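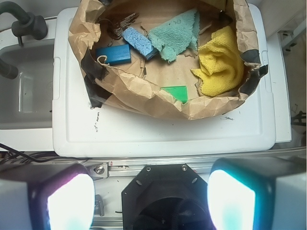
Portes ouvertes chez Vandel : le robot fouille, le public retient son souffle

On attendait des bras géants et des étincelles, on a eu un sac en papier. Pour sa première journée portes ouvertes depuis le mois de février de l'an dernier, l'atelier de robotique Vandel avait choisi, le 4 octobre 2021, de montrer au public ce que ses ingénieurs considèrent comme l'un des exercices les plus ingrats du métier : sortir des objets d'un sac froissé, un par un, sans emporter le sac avec.

La démonstration se tenait dans la salle Numus, au fond du bâtiment, à côté d'un évier. Au menu, des clés, un bloc de bois bleu, une éponge, un chiffon vert menthe, une serviette jaune en microfibre et un triangle vert à demi glissé sous le rebord du papier. Soit à peu près ce que l'on retrouve au fond d'un cabas après un déménagement. Le sac était maintenu par du ruban adhésif noir, technologie éprouvée à laquelle la haute précision finit toujours par revenir.

« Un enfant de deux ans fait ça les yeux fermés », a soufflé un visiteur du premier rang. L'équipe, qui entend visiblement la remarque à chaque présentation, a répondu que l'enfant de deux ans n'était pas disponible en trois équipes.

Le premier passage a commencé par le bloc bleu, élève modèle : des faces planes, des arêtes nettes, une prise franche. Applaudissements. L'éponge a suivi sans faire d'histoires. Les choses se sont gâtées avec la serviette, que la pince a saisie, relâchée, reprise par un coin, puis soulevée avec une lenteur de cérémonie officielle. Le sac a eu un frémissement. La salle aussi.

Le logiciel qui pilote les mouvements, baptisé Witgate, décide seul de l'ordre des opérations et s'accorde le droit de renoncer. Il en a usé devant les clés, qu'il a contournées à deux reprises avant de s'y résoudre. Le métal sombre, les reflets et l'anneau qui pivote en font la bête noire de la maison. Quant au triangle vert, il est resté à sa place pendant tout le premier passage. Au second, il est sorti en dernier, sous une ovation que bien des chanteurs lui envieraient.

Derrière cette gymnastique se cache un projet plus sérieux, mené avec le bureau d'études Nwosu. Il s'agit d'équiper des centres de tri d'objets trouvés et des ateliers de réemploi, où les sacs arrivent pleins de tout et où chacun préférerait ne pas y plonger la main. Vandel dit avoir enregistré 1 124 essais de ce type avant l'ouverture au public, et vise plus de 1 000 essais supplémentaires avec des contenus différents. Le taux de réussite n'a pas été communiqué – il le sera « quand les clés seront d'accord », a-t-on répondu à la question posée au fond de la salle.

Les visiteurs, 300 selon l'atelier, ont ensuite pu composer leur propre sac pour la machine. Les consignes étaient affichées à l'entrée : rien de coupant, rien de liquide, rien de vivant. La dernière précision avait été ajoutée au feutre. Un parapluie pliant a été refusé après une brève délibération, un gant de cuisine accepté, puis amèrement regretté. Il a fallu l'intervention d'un technicien pour récupérer le gant, opération qui lui a pris une seconde et qu'il a eu la délicatesse d'effectuer sans sourire.

La mairie, représentée à l'heure du café, a salué une filière d'avenir. Elle a moins goûté la question d'une riveraine sur le stationnement des camions de livraison, renvoyée à une réunion ultérieure.

Vandel prévoit une nouvelle présentation en février, cette fois avec des sacs en plastique. L'entrée sera gratuite, sur inscription à l'accueil de l'atelier.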